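September, 9 p.m.

Second showing of the Dullwood house this afternoon. The couple stayed longer than the first ones did and opened every closet. They asked about the age of the water heater and I had to go look at the sticker. The agent says to expect an offer by the end of the week, but she said that last week too. 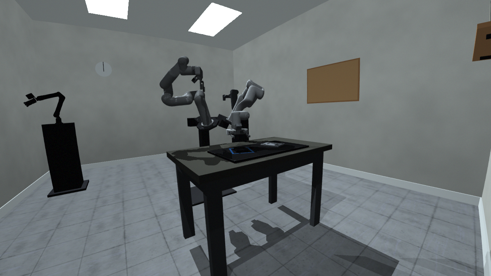 Gray walls, tile floor, clock on the back wall.

We are still listed at 297. I wanted 300 and the agent talked me down, as buyers search up to 300 and would not see much difference. The house on the corner is 1687 square feet, a little bigger than ours, and it has been up for sale since spring. Their kitchen is newer. Our lot is better.

Spent the morning on the back steps. The second one had some give in it, so I pulled the tread and put down a new board. It needs a coat of paint before anybody else comes through. Also called Gindent for a price on the gutters. They want 542 for the front and both sides.
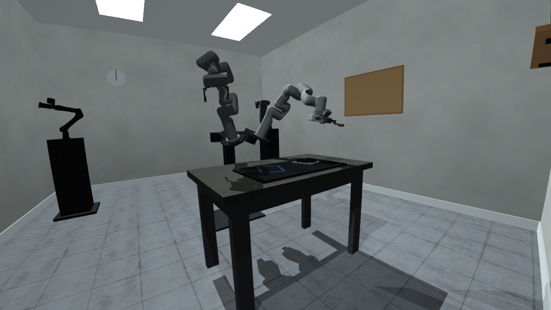

I told them I would think it over. If the inspection brings it up, we can give a credit at closing and let the new owners pick their own people. The Avov quote for the same work has not come in yet.

Packed four boxes of books after supper. The hall closet is next, then the garage, which I have been putting off. Matsuda Movers can hold a date for us, but they need a deposit and I don't want to pay it until there is a signed contract.

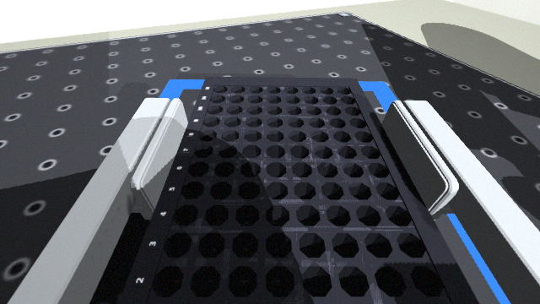

Black 96-well plate between the white gripper fingers.

Mowed the front at six. Need to buy light bulbs for the porch and find the second garage key.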